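In praise of the big bare table

I have wanted to write about tables for years, and every time I sit down to do it I end up clearing one instead. So let me get it said while mine is still covered in post: the best thing any shared room can own is one large plain table with nothing fixed to it, nothing stored on it and no one's name on it. I'd take it over better chairs. I'd take it over a coffee machine, and I'm fond of coffee!

My conversion came at Zarkesach, the shared workroom where I rented a corner for most of my thirties. When I arrived there were fifteen small desks, each with a little screen round it, and the things people owned had crept into every gap between them. Chargers lived in mugs. Lamps stood on the floor. If you wanted to wrap a parcel you did it on your knees in the corridor. Then one May, Erlinda Bautista got fed up, sold seven of the desks and put the money towards one enormous table. There was grumbling (some of it mine, I'm afraid, as my desk was one of the seven).

Within a week I was in love with it. You could lay a whole job out on it and see it all at once. You could spread a map, or cut cloth, or take a lamp to bits and keep the screws in the order they came out. People drifted over to see what you were doing and quite often picked something up and helped.

What I hadn't expected was how good it would be for clutter. A cupboard lets you forget. A drawer is worse — I have a drawer at home I haven't seen the bottom of since we moved in. But put a muddle on a wide pale surface with light falling on it and you have to face it. Every object looks a bit surprised to be there. You find you own two of something, or that the thing you've been meaning to mend for a year needs only a new plug, and off you go.

Mohandas Ramasamy, with whom I have argued about this through many lunches, holds that a big table simply attracts rubbish. Give people a flat surface, he says, and they'll put things down on it and walk away. He's right that they will. I've done it myself with a wet umbrella and a bag of onions. But things that get put down have to go somewhere, and I would much sooner they went where we can all see them than into the dark under a desk. The table gets cleared in the end precisely because everyone needs it. My old desk never got cleared at all.

He also says wood is the wrong choice and we ought to want something you can scrub. Here I simply refuse to budge. A wooden top makes small things look worth keeping. Put a plain white box down on it and you want to know what's inside! 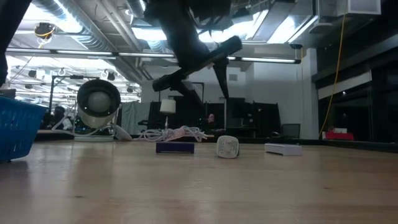
Maribeth Galang

I can look at a table like that one for a long time. A little round fan, a blue plastic basket, a heap of white cables with a tag caught up in the coils, and still all that bare wood between the few things in the middle. It's the bare wood that gets me. There's room to set each thing apart and think about it, and room to put down the next.

Cables are the real test, of course. I have never met a household or an office that was on top of its cables, and I've come to believe it's because we only ever deal with them one at a time, crouching, in bad light. Tip the lot out on a big table. Pull one free, follow it from end to end, coil it, start again. It's slow and it's lovely — I mean it — and if you do it with somebody else you'll have a better talk than you've had in months.

I'm not asking anyone to throw out their desks. Some work wants a wall at your back and a door that shuts, and I wrote most of this in bed. But if you have any say in how a shared room is laid out, please push for the table, the largest you can get up the stairs. Buy a basket for the odds and ends. Leave the middle clear overnight if you can manage it, and don't let anyone put a vase there.

Contact: Maribeth Galang, care of Zarkesach | © 2022 | Back to top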